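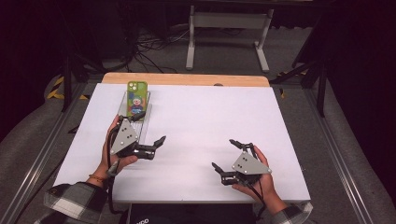 4.2 What owners told us about looking after their caches

Finding a geocache takes an afternoon at most, but owning one can go on for years, and it was this quieter half of the hobby that our interviewees most wanted to talk about. We had planned to give maintenance a short slot at the end of each conversation, after the questions on first finds and favourite trails, and we very soon had to move it nearer the front. People brought out their notebooks, their spare lids and their bags of pencils, and one couple in Flaltham insisted on driving us out to see a tree root that had, over the years, slowly swallowed the hiding place they were proudest of.

The interviews were carried out by Revathi Gounder and Myrto Gavalas in the four parishes along the Wakolden trail, with a good deal of patience and (as both would want us to record) a great many cups of tea. Owners were asked to describe, in their own words, the last visit they had made to a cache of theirs when nothing was reported wrong with it. We chose this wording with some care. A visit made after a complaint is easy to remember and easy to explain, whereas a visit made out of habit or fondness tends to slip by without a story attached, and we suspected that much of the real work of ownership was hidden in visits of the second sort.

So it proved. Most owners described a round of small calls, often folded into something else: a dog walk, a trip to the garden centre, a grandchild's swimming lesson. Ermira Petkov, whose caches run along the old mill stream, called it 'popping in on the neighbours', and said she felt a bit rude if she passed within half a mile and did not stop. Others were more methodical and kept a list by the back door. One owner had worked out a spring round each March, before the nettles came up, and was rather stern about people who left it any later.

Damp was the trouble mentioned most often, and it was discussed with real feeling. A wet logbook is a small thing, but it holds the names of everybody who has made the effort to come, and several owners told us they had dried one out page by page on a radiator when a fresh book would have cost them very little. Two of them had kept every full logbook they had ever brought home. When we asked Kalliopi Economou what she meant to do with hers, she looked quite surprised at the question and said that she read them in the winter. 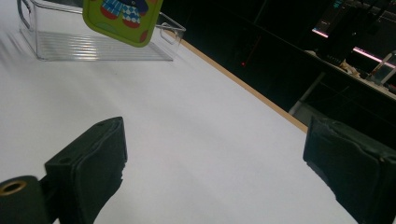
Repairs were mostly done at home, in the evening, and the owners had firm opinions on how to go about them. The first rule, which we heard in one form or another at nearly every house, was to empty the container completely before deciding what was wrong with it, and the second was to do so in a good light, on something pale. A rubber seal, a paperclip or the tiny screw from a hinge will vanish on a patterned cloth, but against a plain white top such as the one in Figure 2 anything black stands out at once, and the trouble only begins when a part rolls past the thin tan trim and into the dark beyond the edge. We were given this advice so often, and so kindly, that we ended up following it ourselves when sorting the worn-out containers that owners let us take away.

Not every repair was thought worth making. Owners drew a line between a cache that had been unlucky and one that had been badly placed from the start, and they were noticeably more willing to spend money on the first. A box carried off by a flood would be replaced within the week - sometimes by the next morning - while a box that had gone missing from the same gatepost over and over was allowed to retire. The word 'retire' was theirs, and it was used with some tenderness. Qistina Gunawan told us that she always goes to collect a retired container in person, however broken it is, and that she leaves the spot tidier than she found it.

We should add a word on help from other people. Finders are often written about as if they were customers, arriving, signing and going away content or otherwise, but in our interviews they turned up again and again as unpaid assistants. They left dry paper, they wiped out lids, they wrote long and friendly messages about the state of the path. Owners were grateful for nearly all of this. The one sore point was the throw-down, where a finder who cannot spot the container leaves another in its place, and even the mildest of our interviewees grew a little pink on the subject.
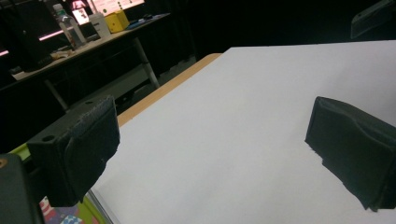
4.3 Handing a cache on

Sooner or later an owner moves house, or finds the stile too high, and the question arises of who will take the caches over. Two of our interviewees had adopted theirs from somebody else, and both spoke of the earlier owner's wishes as though these still counted for a good deal. Neither had changed the name of a cache, or the wording of its page, beyond mending a spelling mistake. One had gone as far as asking the previous owner's permission to swap a rusted tin for a plastic tub, and had waited the whole summer for a reply before setting out with the new one in her rucksack.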